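Journal > 2018 > Gripper trial

22 July 2018 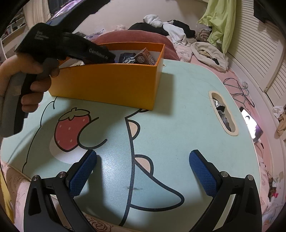

I promised myself I would write up the trial while it was still fresh, and it's already past eleven, so this will be long and badly organized. Short version: I love these things. I did not expect to. When Brândușa Mihăilă forwarded me the offer from Candport I read it with one eye, because every kit that comes through her inbox is going to change everything, and most of them end up in the cupboard at Forthorpe with the cable ties still on. But a pair of hand-held grippers that you simply pick up and use, one in each hand, with the recording done for you? That I wanted to try.

So I have a pair for the trial period, and today was the first full day with them at home. I'm supposed to be testing three things for the team: how quickly a person gets comfortable, how clean the recordings are, and whether the service that comes with it (they take your sessions, check them and send back a report) is worth the extra money. I can only speak to the first one so far, and a bit of the second.

Getting comfortable. I'd have guessed a week. It took me the morning! The first half hour was awful, I admit. I kept trying to bend my wrist the way I would with bare fingers, and of course the gripper has its own idea of where its fingertips are, a good way out in front of my own. I'd reach for something and stop short of it, or sail straight past. Then somewhere in the second session I quit thinking about my hands and started looking only at the pads, and it all fell into place. By lunch I was closing on a folded snack wrapper without crushing it, which made me far happier than it should.

Wrappers are a wonderful test, by the way. I'd planned to start with blocks because everybody starts with blocks, but Mervin Dhillon told me on the phone that blocks teach you nothing and I should use whatever junk I had lying around the bedroom. He was right. A wrapper slides, it crackles, it springs open again, it looks different every time you put it down. My main task today was packing and unpacking the orange box on the little strawberry table: in with a wrapper, out with a wrapper, in with one of the small packages. Left hand over the box, right hand waiting with the pads open. It sounds dull and I could have done it until midnight.

The pads deserve their own paragraph. Blue, with a fine crosshatch on the inner face, and they really do hold. I tried a sock, a phone charger, a coin (failed), the coin again (failed), a pencil, a shirt button on a shirt, and then the coin a third time with the edge lifted on a postcard, and got it. For thin flat things on a smooth table you need some trick like the postcard. I wrote that in my notes as a complaint and then crossed it out, because I'd need a trick with thick gloves too and I wouldn't blame the gloves.

Weight: fine for twenty minutes, noticeable after forty. The left arm complained first. I'm right-handed and I suspect I was squeezing the left grip much too hard, the way you clutch a steering wheel when you're learning. Must ask Natanael Arruda how long he goes between breaks. He did a whole afternoon of laundry folding for Roman last November with a different pair and never mentioned his shoulders once, but then he rows.

Sessions today: 6 in all, counting the short one I ruined by answering the door in the middle. I kept them in the bedroom on purpose. The Candport people say they want ordinary rooms, lived in, and I thought, well, I can certainly give you that. I had clothes all over the bed, the phone lying there, a heap of cables I've been meaning to sort out since we moved. At Forthorpe we'd have cleared everything down to a bare bench and lit it like a dentist's, and I've begun to think that's been our mistake the whole time. If we want a robot to help someone at home, it has to cope with a pink sheet and a pile of shirts.

Second thing, the recordings. I've only looked at the previews. Mostly good. The view from the gripper takes some getting used to: very wide, everything leaning toward you, the pads always there at the bottom like the hood of a car. I lost one stretch where I turned too fast toward the window and the picture went white for a moment. My fault, and I drew the curtain after that. What pleased me most was how much of the table you can see around the object. Benedek Vörös has been asking for exactly this for as long as I've known him. He says half our failed grasps were failures of not seeing the other hand. I'm going to send him a clip tomorrow and enjoy his silence.

The cost. Brândușa wants numbers, so let me put them down before I lose the scrap of paper. The pair is 945 for the trial plan, and the checking service is another 218 on top. Nirmont quoted us 1,058 for something similar last time, with no checking at all, and we'd have had to mount everything ourselves. I don't want to be the person who falls for a gadget on day one, so I'll hold off on a recommendation until the first report comes back. But I know which way I'm leaning and so does everybody who has spoken to me today.

What I didn't like, to be fair to the others who'll read my notes:

The quick-start sheet is poor. It shows how to hold the thing and then jumps straight to uploading, as if there were no hours in between. I found my own way, but Teodor Sima will want a proper page on how to start and end a task and where to rest your hands between two of them. He gets cross with a kit that leaves it to guesswork, and I'd rather write the page myself than hear about it.

The grips are made for a hand bigger than mine. I can reach everything, but only just, and my thumb ends up further forward than feels natural. Teodor's hands are huge so he'll be happy on that front at least.

And there's a habit I picked up that I need to unlearn. I noticed in the previews that I hover. I bring the gripper over the wrapper, stop, wobble a little, think, and then go. It's over a second every single time! With bare hands I never do that, I just take the thing. If we train on my hovering we'll end up with a machine that hesitates over everything like me at a buffet. Tomorrow I'll do the same box task but with music on and see whether I loosen up.

Other ideas for tomorrow, in no order. Folding the light green shirt, both hands. Handing an object from left to right in the air, which I tried once today and dropped. Putting the pillow straight, if the pads can get hold of the case. Fishing something out of that slot in the table, though I think my angle would be hopeless. Mervin also suggested socks into pairs, and he offered to come over and do a few sessions so that it isn't all my way of moving. I said yes at once. I want to watch somebody else go through that terrible first half hour.

I did have one odd moment at dinner. I went to pick up my fork and for a split second I aimed from too far back, as if the tips of my fingers were a hand's length further out than they are. Missed it completely and knocked it off the table. I laughed so much I had to explain the whole thing to my sister on the phone, and she asked if she could have a go with them. Everyone asks that. It's a good sign in a product, I think, when people want to hold it before you've told them what it does.

Arm is sore. Both batteries are charging on the desk. I've put the wrappers back in the orange box so I can start straight away in the morning, before it gets hot upstairs, and I need to remember to buy a roll of tape and answer Brândușa about the dates.

Contact | © 2018 | Back to top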